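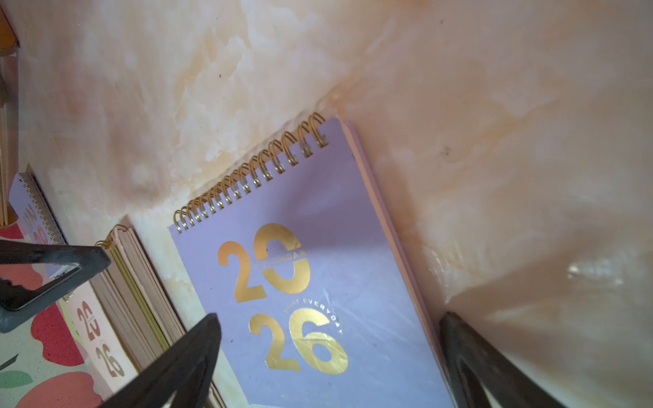 Imai Two-Arm Bench Cell: Setup and Upkeep Review

Print | E-mail this page

Candden sells the Imai as a cell you can have running before lunch. I started at 8 in the morning and made my first clean grasp after dark. The manual is 92 pages long and spends most of them on software. Squaring the frame gets one drawing.

The arms bolt to a slotted rail along the front edge, one black plate each. That part I liked. The plates slide, so you can set the reach before tightening anything. Then you tighten, the plate creeps, and you measure again. Mark the rail with a pencil first. 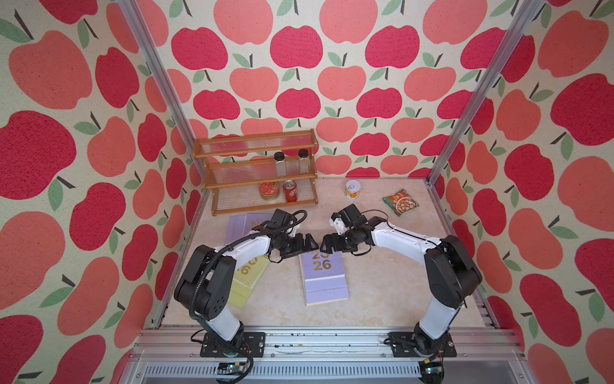
Wrist alignment took the rest of the day. Candden says to bring the two grippers nose to nose over the middle of the table and read the gap. Fine, but the manual never gives a number for the gap. I settled on one that worked and wrote it inside the cover.

For test objects I skipped the foam blocks in the box and used spiral desk calendars, jars and cans. Calendars are a mean test. The foil numerals throw glare back at the wrist camera, and a wire binding is easy to snag.
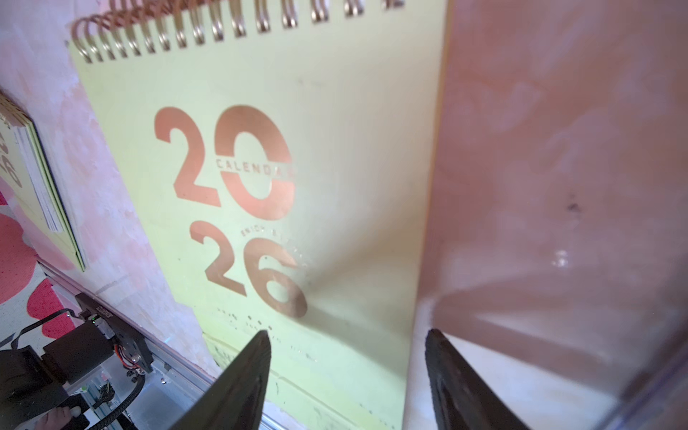
The wiring is my main complaint. Small circuit boards sit out in the open near the arm bases, with colored leads coming off them, right where your sleeve goes. I want a cover there. Candden's cover comes only in the Rakstead service kit, at another $800 (I passed). The cable loops along the arms need slack at full reach, and mine came tied too short on the left side.

Upkeep so far: after 120 hours I retightened the plates, brushed grit out of the rail slots, and ran the wrist camera calibration again. The sales sheet calls this "maintenance free." The software had logged 394 grasps by then, and I don't trust its count of the good ones.

If you have the Liltumham single-arm bench, keep it another year. The Imai is solid metal with a careless manual, and the price assumes otherwise.
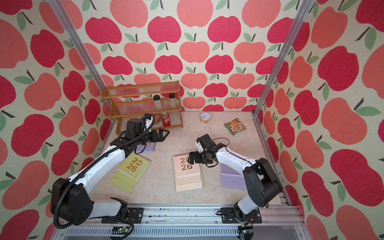 Two-arm cell with spice rack, cans and desk calendars on the table.

Print | E-mail this page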